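Encyclopedia > Robotics > Manipulation > Evaluation methods

Articles Topics Glossary Recent changes Contribute

Trakley comparison

The Trakley comparison (sometimes called the Trakley bench, or just "a Trakley" among people who run a lot of them) is a way of trying out grippers, arms, wrist cameras and controllers against one another on an ordinary tabletop. It is meant for small labs and workshops that would like to know which of two parts to keep, and that don't have the floor space or the patience for a full industrial test cell. The method takes its name from Trakley, the workshop where it was first written down, and it has since been taken up, with a good many local changes, by other groups that work with light, inexpensive arms.

Background

Before the method had a name, people at Trakley were already swapping fingers on their arms and arguing (good-naturedly, for the most part) over which ones were better. The trouble was that every swap seemed to bring another change along with it. A new gripper would arrive with a new controller setting, or the camera would get moved a little to make room for a wider finger, and by the end of the afternoon it was hard to say what had been compared with what. The first written version of the procedure, passed around in August as a two-page handout, had one main rule: change a single part, leave everything else bolted where it is, and run the same tasks again. A longer revision followed on November 13, 2021, and most later versions descend from that one.

Arrangement of the bench

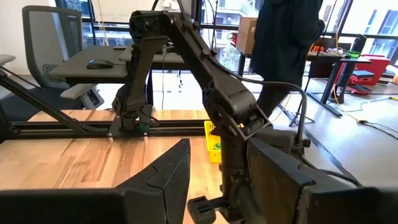 Most groups use two arms that can reach the same patch of table, with a camera riding at the wrist so that the fingers stay in view during the whole attempt. Fixing the bases firmly matters a great deal, and a long extrusion rail along the far edge of the table, with the arm's mounting plate clamped onto it, is a well-liked answer because the arm can be taken off and put back without drilling fresh holes. Cables deserve some thought as well. A loop standing out from the forearm, like the black one here, leaves slack for the wrist to turn, though one that is too generous can wander into the camera's view or snag on a neighbor. Small household containers are popular as test objects, and a slotted yellow basket is about as friendly a target as one could ask for: the color stands out well against pale wood, and the slots give the fingers more than one way to take hold.

Procedure

A full comparison is made up of 100 attempts for each part under test, divided among 7 short tasks. The tasks vary from place to place, but nearly always include picking up a light container by its rim, setting it down upright, tipping it, and handing it from one arm to the other. The operator notes whether each attempt succeeded, and, if it didn't, what kind of failure it was. Slips, missed grasps and collisions are kept in separate columns, and this turns out to be the part of the record that people go back to most often, long after they have forgotten the totals.

Grippers are usually compared first, and cameras and controllers come later, once the fingers have been settled on. Wedge-shaped fingers can get under a thin rim where a broad flat plate can't, while the plate tends to be kinder to soft things and more forgiving when the arm arrives a bit off center. Neither kind is treated as the standard one, and plenty of groups happily keep both in the drawer.

Wrist cameras and motion blur

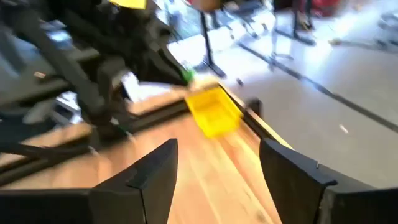

Wrist camera view of a yellow bin beyond the open gripper, with motion blur streaking the wood grain.

Blur is one of the oldest worries in comparisons of this kind. A camera at the wrist moves whenever the arm does, so a quick reach can smear the edges of the very object the controller is trying to find. Bright daylight allows a shorter exposure, but it can also wash out the floor and the far side of the room. The revised handout suggests running every camera at two arm speeds, one slow and one brisk, and reporting the two results side by side without averaging them together.

Variants

The Niltico variant keeps the tasks but swaps the order of the two arms halfway through, so that any small difference between left and right is shared out evenly. The Maeng variant is shorter, with 39 attempts per part, and is intended for a first look before anyone commits to the whole thing. Skastlow, which mostly compares controllers, leaves the grippers alone altogether and repeats the handover task at several speeds.

See also: Gripper fingers; Hand-mounted cameras; Bimanual handover

Shares 39 | Comments 2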